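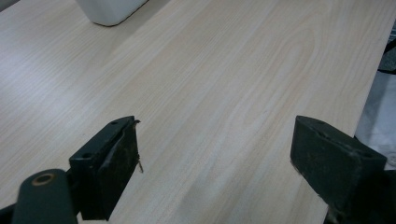

Kolto Laboratory for Manipulation Software
@KoltoLab · 6/20/20
Release 7 of the Zusomau control and perception stack is now available to partner groups. This thread summarizes the changes, the known issues and the steps required before upgrading. (1/26)

@KoltoLab
Zusomau is the software we use to turn recordings from hand-held grippers into motions that a robot arm can carry out. It covers pose tracking, finger width estimation, time alignment, policy training and the arm controller. (2/26)

@KoltoLab
The largest change is in pose tracking. Release 6 estimated the position of the gripper from visual features alone. Release 7 combines those features with the inertial data and solves for both over a sliding window. (3/26)

@KoltoLab
Tabletops with a repeating wood grain were the main source of tracking loss in release 6. Fine parallel lines look alike to a feature matcher, and matches would slide along the grain. The estimated position then drifted in the same direction. (4/26)

@KoltoLab
The new matcher checks each candidate against the direction of local texture. Where the texture runs one way only, the match is allowed to constrain motion across the lines and is given very little weight along them. Obsa Woldemariam designed and wrote this part. (5/26)

@KoltoLab
We evaluated the change on 949 recordings held back from development. Release 6 lost tracking at least once in 300 of them. Release 7 lost tracking in 70. The held-back set will be retired now that it has been reported on, and a new one will be drawn for release 8. (6/26)

@KoltoLab
Of the 70 remaining failures, most begin with the gripper very close to the table and few other objects in view. A single pale container near the top of the view offers little to hold on to if it leaves the view. We do not consider this problem solved. (7/26)

@KoltoLab
Operators can help. Please begin each recording with a slow sweep that takes in the edge of the table and whatever stands beyond it. The sweep should last long enough for the status line to read READY. (8/26)

@KoltoLab
Finger width. The estimator no longer relies on a fixed color threshold to find the fingers. Dark fingers on a light table were handled well by the old method. Dark fingers on a dark table were not. (9/26)

@KoltoLab
The new estimator fits a simple outline of each finger and reports the gap between the two inner faces. It also reports a confidence value from 0 to 1, stored in the field width_conf. Frames below the limit set in your configuration are filled in from their neighbors. (10/26)

@KoltoLab
Groups that trained on the old width field should note that the zero point has moved. Zero now means that the pads touch. Under release 6, zero meant that the finger blocks reached their mechanical stop, and the two differ once pads are worn. (11/26)

@KoltoLab
Pad wear deserves its own post. Worn and scuffed pads, lifted upper edges and loose fibers all change the outline that the estimator sees. A pale strand hanging off a black pad is a high-contrast feature, and release 6 sometimes took such a strand for the edge of a grasped object. (12/26)

@KoltoLab
Release 7 includes a mask for features that stay fixed relative to the fingers. Anything that moves with the finger over a full recording is treated as part of the finger. Liette Leclerc wrote the mask and its tests. (13/26)

@KoltoLab
The mask has a known limit. A loose fiber that swings freely is not fixed relative to the finger and may pass through. Trimming it before recording remains the better course. (14/26)

@KoltoLab
Grasp state. The field is_holding has been replaced by grasp_state, which takes the values open, closing, holding and unknown. Empty-gap frames, with bare table between the fingers, are labeled open. They were previously left blank. (15/26)

@KoltoLab
Labeling these frames made a measurable difference to the approach phase in our own training runs. Details will be given in the technical note. Please do not cite the thread in place of the note. (16/26)

@KoltoLab
Planning. The arm controller now accepts a list of waypoints with time stamps and rejects any list that would exceed the joint speed limits. Release 6 slowed the arm without warning in such cases, and the resulting logs were difficult to interpret. (17/26)

@KoltoLab
A rejected list returns the index of the first waypoint at fault and the name of the joint. The arm holds its position until a valid list is received or the operator ends the session. (18/26)

@KoltoLab
The table plane is now estimated at the start of each session and added to the planner as a hard constraint. The default clearance is set in planner.cfg under table_margin. Groups working with thin objects will need to lower it. (19/26)

@KoltoLab
Lowering table_margin does not disable contact detection. Contact detection has its own setting and should stay on. Requests to run with it off will be declined at the Tehrani site. (20/26)

@KoltoLab
Tooling. The replay viewer now shows the camera view, the tracked path and the gap width on one time line. Selecting a point on any of them moves the other two. Ghada Qaisi maintains the viewer and welcomes bug reports through the usual tracker. (21/26)

@KoltoLab
The viewer opens recordings from releases 5 and 6 in read-only form. To edit labels, convert the recording first with the command zsm-convert. Keep the original until the conversion report has been read in full. (22/26)

@KoltoLab
Known issues:
Conversion stops on recordings whose inertial file is missing, and the message given is unhelpful.
The viewer may show the gap width one frame late on long recordings. The stored values are correct.
The table plane estimate fails when cloth covers most of the surface. (23/26)

@KoltoLab
Before upgrading:
Finish or cancel any training job that reads the old width field.
Upgrade the recording machine and the training machine together.
Repeat the finger calibration. Calibration files from release 6 will not load.
Make 100 short test recordings and send the summary file to Nimal Akanda. (24/26)

@KoltoLab
The Esmont group has been running a preview of release 7 and reported the calibration fault that delayed this announcement. We thank Thérèse Nguyen and her colleagues for the detailed logs. (25/26)

@KoltoLab
Release 6 will receive corrections until December. After that, only release 7 will be supported. Questions on access should go to the address in our profile. Questions on the software may be posted in reply. (26/26)

@KoltoLab
Added in response to replies: yes, release 7 runs without inertial data. Set use_imu to false. Tracking then uses visual features only, with the new texture weighting still applied. The figures in post 6 were obtained with inertial data present and should not be assumed to hold without it.

@KoltoLab
Also in response to replies: width_conf is computed separately for each finger and the lower value is stored. Per-finger values are written to the debug log when verbose is on. We will consider adding them to the main record in release 8.

@KoltoLab
Correction to post 19: the setting is named table_margin in planner.cfg and min_table_margin in the session file. Where both are present, the session file takes priority.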